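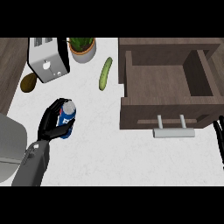 Figura 1. Cena simulada de bancada: mão esquerda com a lata azul, gaveta aberta à direita.

Relatório de progresso, segundo período (até novembro)
Projeto Grelum: boas práticas de avaliação para manipulação doméstica em simulação
Entidade executora: Flurholm

1. Situação geral

O plano previa entregar neste período a versão consolidada do guia de avaliação. Entregamos uma versão parcial. Os capítulos sobre registro de episódios e descrição de cenas estão fechados; o capítulo sobre critérios de sucesso foi reaberto em outubro e continua aberto. Preferimos atrasá-lo a publicar uma regra que nós mesmos não conseguimos aplicar duas vezes com o mesmo resultado.

2. O que foi feito

Reavaliamos 3,862 episódios simulados com a redação anterior do critério de sucesso. Desses, 2,817 receberam o mesmo veredito nas duas leituras independentes. A proposta original tratava esse tipo de concordância como formalidade, e os números não autorizam isso. Enquanto o critério não for refeito, pedimos que nenhuma taxa de sucesso do Grelum seja citada em material externo.

Boa parte das divergências vem de palavras que pareciam inofensivas. "Gaveta aberta" não diz quanto. "Objeto segurado" não diz por quanto tempo, nem se vale com a lata inclinada, como na Figura 1. Um dos leitores aceitava qualquer contato estável dos dedos, o outro exigia que o objeto estivesse fora da bancada. Os dois liam o mesmo texto.

3. Regras em teste

Toda cena passa a ter uma ficha com os objetos presentes, inclusive os que não participam da tarefa. Torradeira, vaso de planta e pepino entram na ficha ainda que o robô não precise tocá-los, e qualquer contato com eles é anotado.

Nas tarefas com dois braços, o estado de cada mão é registrado em separado. A prática de dar uma nota única ao episódio foi abandonada.

Episódios interrompidos contam como falha, salvo erro do simulador comprovado no registro. Encontramos 159 que tinham sido simplesmente retirados da base, sem anotação do motivo. Foram reintegrados.

Imagem renderizada não serve de prova de força de preensão nem de segurança de contato. A regra parece óbvia, mas o rascunho anterior permitia as duas coisas.

4. Ressalvas

A equipe da Rivas defende que o guia já pode ser proposto como referência para robôs físicos. Discordamos. Não temos um único ensaio em bancada real neste período, e o atrito da simulação foi ajustado à mão. Um documento com cara de norma tende a ser usado como norma, com ou sem aviso na capa.

Também não estamos convencidos de que o lote mínimo de 1,000 episódios por tarefa, herdado da proposta, tenha fundamento. Procuramos a justificativa nos arquivos do projeto e não achamos. Fica mantido por ora, marcado como provisório.

5. Próximo período

Reescrever o capítulo de sucesso com limites medidos (abertura da gaveta, tempo de preensão, inclinação) e repetir a dupla leitura sobre a mesma base. Se a concordância não melhorar, vamos propor a retirada do capítulo.

Solicitamos à Grellau o remanejamento da verba de divulgação para a segunda leitura. O orçamento total não muda. Precisamos da resposta antes de contratar os leitores.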